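Numar Support Portal
Ticket 1220: Wrist view render, small props and finger pad contact
Product: Plukthorpe grasp simulation kit, evaluation license
Customer: Fulstead
Opened by: Ruth Huaranga
Assigned to: Sheyla Cuadros
Priority: Normal
Status: Waiting on customer

Ruth Huaranga wrote:

We are evaluating the kit for a mixed-parts picking cell. The grasp planner reports a valid contact on the large dark prop, but the grasp score drops to zero as soon as the fingers start to close. The same script on the stock single-object scene scores normally. Loose props are placed by the default scatter routine. Nothing in the config has been changed except the prop list.

Two questions. Is the score a planner fault or a collision fault? And does the evaluation license limit the number of props in a scene? The product page is not clear on the second point.

Sheyla Cuadros wrote:

The evaluation license does not limit props. It limits parallel scenes to 2. I have asked for the product page to be corrected.

For the score, please send:
- the planner log with contact reporting on
- the prop list
- one wrist view render from before the fingers close

Ruth Huaranga wrote:

Log and prop list uploaded. Render is attached at the bottom of the ticket. The log shows the same warning 7 times in a row:

WARN contact: finger pad in contact with non-target body, grasp score set to 0

I read this as a warning about the table surface and raised the approach height. No change. I then reduced solver step size. No change, and the run was slower.

Sheyla Cuadros wrote:

The warning does not refer to the table. Table contacts are logged as "support body". "Non-target body" means another loose prop.

In your render the black pad is against the underside of the orange-red prop, and the narrow end of that prop reaches the left side of the black one. The planner picked the black prop as target, so the scorer is rejecting the grasp as designed. The gap between the white finger face and the black prop is narrow, but it is not what triggers the warning.

The blue screw-shaped prop behind the target is a separate matter. It is partly hidden in this view, so if you switch targets later, do not rely on the wrist view alone for its pose.

Please try the following, in this order:
1. Set scatter clearance to 5 mm. The default is 0, which allows props to touch at spawn.
2. Turn on "exclude occupied approach" in the planner settings.
3. Put solver step size and approach height back to default.
4. Rerun with the same seed, then with a new one.

Ruth Huaranga wrote:

Steps 1 to 3 applied. Same seed: warning gone, score is nonzero. New seed: also no warning, but the planner now skips the target in some layouts and returns "no approach found". Our real bins will have parts touching, so clearance at spawn is not a setting we can keep. Is there a way to score a grasp that pushes a neighbor aside?

Sheyla Cuadros wrote:

Not in the evaluation build. The Pappas add-on has a contact penalty mode that lowers the score for non-target contact instead of setting it to 0. It needs a friction value for each prop. Your prop list has none, so every prop is using the default.

I can enable the add-on on your license for the rest of the evaluation. Please confirm that you want it, and send friction values for at least the orange-red and black props. Until then, keep "exclude occupied approach" on and treat "no approach found" as a correct result.

Ticket stays open pending your reply.

Attachments (1)
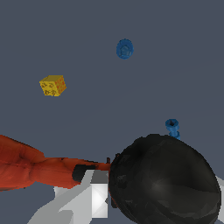 Wrist view before finger close, default scatter clearance. Uploaded by R. Huaranga.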